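# 古いノートPCの面倒を最後まで見る、ということ　Kivico修理窓口 Ilari Huttunenさんに聞く

取材メモから起こしたので話が前後してます。ご容赦を。

ノートPCのメーカーKivicoで、保証の切れた機種だけを担当している人がいる。Ilari Huttunenさん。窓口歴8年。通訳兼同席は広報のCatarina Baptistaさん。10月、朝の9時半開始。コーヒーが出る前に話が始まってしまい、録音の頭が少し切れている。

最初に聞いたのはバッテリーのこと。読者からの質問でいちばん多かったので。

「膨らんだら使わない。まずそれです」とHuttunenさん。「タッチパッドが押しにくくなった、底のゴム足が片方浮く、天板がきちんと閉まらない。このどれかがあったら、電源を切って、ACアダプタも抜いて、窓口に連絡してほしい。押して戻そうとする人がいるんですよ。やめてください」

押して戻す人、本当にいるのか。

「います。本を載せて一晩置いた、という方も。怖い話です」

対象機種の話。Kivicoの「Besetti」シリーズ、初代と2代目はバッテリーがネジ留めで、裏ぶたを開ければ外せる構造。3代目からは接着になった。見た目はほとんど同じなので、ここを間違えて部品を注文する人が多いそうだ。

「型番は底面のラベルを見てください。消えていたらBIOSの画面。箱は当てにならない。中古で買った人の箱は、たいてい別の機械の箱です」

これはBaptistaさんが訳しながら笑っていた。自分も中古の初代Besettiを使っていて、箱には2代目と書いてあるとか。

純正バッテリーの在庫について。初代用は取材時点で残り383個。追加生産の予定なし。

「数字を出していいかどうか、社内でだいぶもめました。私は出したかった。残りがいくつか分かれば、今替えるか、次の機種に移るか、お客さんが自分で決められるでしょう」

価格は工賃込みで26,000円。部品だけの販売は初代・2代目のみ。3代目は部品販売なし、預かり修理だけ。

互換品はどうか。ここは歯切れが悪かった。

「全部だめとは言いません。いいものもあると思う。ただ、うちでは試していないので、いいとも言えない。互換品が入ったまま修理に出された場合は、外してお返しします。中に戻すことはできません」

次、メモリとSSDの増設。これも質問が多い。

メモリは初代だけスロット式。2代目以降は基板に直付け、後からの増設は不可。買うときに選んだ容量で最後まで行くことになる。

「2代目で増やせますか、というメールが毎週来ます。できません、と毎週返します。申し訳ないと思ってますよ。設計の人間にもその都度転送してます。嫌がらせじゃなくて、読んでほしいから」

SSDは全機種で交換可。ただし2代目は放熱シートを貼り直さないと熱で速度が落ちる。シートは一度はがすと再利用できない。交換用は窓口で買えるが、公式サイトの部品一覧には載っていないので、メールで聞く必要がある。載せればいいのに、と言ったら「私もそう思います」とのこと。
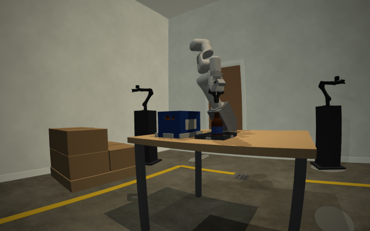
で、OSの話。新しいOSに上げられるのか、上げていいのか。

Huttunenさんの答えは機種別だった。初代は出荷時のOSのまま使うのを推奨。ドライバの更新は止まっていて、新しいOSを入れると動くことは動くが、スリープから復帰しない、無線が途切れる、指紋センサーが認識されない、の報告が来ている。2代目は上げてよし。ただし先にファームウェアを更新すること。順番を逆にすると起動画面で止まる場合がある。3代目は何も気にしなくていい。

「初代で新しいOSを使っている人を止めはしません。自己責任という言葉は好きじゃないんですが、直せないものは直せない。スリープの件は私たちも1か月追いかけて、原因は電源管理のチップだろうというところまでは行きました。そのチップのメーカーがもう更新を出さない。そこで終わりです」

では初代の人はネットにつながずに使えということか。少し意地悪く聞いてみた。

しばらく間があって、「銀行の手続きとか、仕事の大事なファイルには使わないでほしい。正直に言うと。音楽を聴く、文章を書く、古いゲームをする。そういう用途ならまだ十分使えます。Linuxを入れている人もいて、スリープはむしろそっちのほうが調子いいらしい。公式にはサポートしてないので、らしい、としか言えませんけど」

窓口に届く相談のうち、修理しなくて済むものも結構ある。先月は798件の相談があり、Huttunenさんは全部に目を通している。具体的な内訳は出せないとのこと。代わりに、よくあるものを教えてもらった。

充電できない、という相談。端子にほこり。木のつまようじで軽くかき出すだけで直ることがある。金属のピンは絶対だめ。電源を切ってからやること。

画面が真っ暗、という相談。電源ボタンを長押し、30秒。それから普通に押す。これで戻る機械が初代には多い。

ファンがうるさい。排気口をふさいでいる。布団の上、ひざ掛けの上。硬い机に移すだけでだいぶ違う。それでもうるさければ掃除、それでもだめならファンの軸。ファンは部品としてまだ買える。

キーボードの一部が効かない。飲みものをこぼした覚えがなくても、まず聞かれる。

「怒りませんから本当のことを言ってほしい。水か、砂糖の入ったものかで手順が変わるんです。砂糖入りだと基板まで洗います。隠されると、こっちは違うところを先に調べてしまって、その分だけ時間がかかる」

預かり修理の日数は平均でどのくらいか。これは、はっきりした答えはもらえなかった。部品があれば早い、なければ取り寄せ。Baptistaさんがあとで資料を送ってくれるとのことだったが、締め切りまでに間に合わず。届いたら追記しまｓ。

国内の修理は、Okabeという小さな工房が下請けで受けている。全機種の分解手順書をKivicoから渡されている唯一の外部業者だそうで、そこに直接持ち込んでもいい。持ち込みの場合は事前に連絡を。飛び込みだと見積もりだけで帰されることもある。

データの扱い。ここは強く言っていた。

「修理に出す前に必ずバックアップを。SSDを触らない修理でも、です。起動しなくて取れない場合は、申込書の備考欄に『データ必要』と書いてください。書いてあれば、初期化が必要になった時点で一度手を止めて電話します。書いてないと、そのまま進めることがあります」

申込書の備考欄、かなり小さい。聞いたら、次の改訂で広げるらしい。いつかは未定。

最後に診断ソフトの「Clultia」について。初代から3代目まで共通で動く無料のツールで、バッテリーの充電回数、SSDの残り寿命、ファンの回転数が見られる。相談のメールにこのレポートを添付すると返事が早い。日本語表示は一部だけ。エラーコードは英語のままなので、訳さずそのまま貼ってほしいとのこと。

「翻訳ソフトにかけた文章を貼ってくださる方がいて、ご親切なんですが、元のコードが分からなくなってしまう。番号だけでいいんです、番号だけで」

レポートにはPCの名前が入る。本名を付けている人は、気になるなら送る前に消しても構わない。診断には使わないそうだ。

中古で買った人もサポートの対象になるのか、これも聞いた。なる。購入証明は不要。保証はつかないが、有償修理と部品の購入は最初の持ち主と同じ条件。ただ、BIOSにパスワードがかかったままの個体は受付ができない。これは前の持ち主に外してもらうしかないので、買う前に確認すること。電源を入れて、BIOSの画面に入れるかどうか。それだけ見ればいい。

Huttunenさん自身は何を使っているのか聞きそびれたと思っていたら、録音の最後に入っていた。初代。バッテリーは2回交換済み、キーボードも1回。

「指紋センサーは壊れてます。直してません。自分の機械を直す時間がないいんです」

11時前に終了。次の回では、Okabeに実際に2代目を持ち込んでSSDを交換してもらう予定です。放熱シートの貼り方もそのときに。質問があれば編集部のメールまで、型番を書いて送ってください。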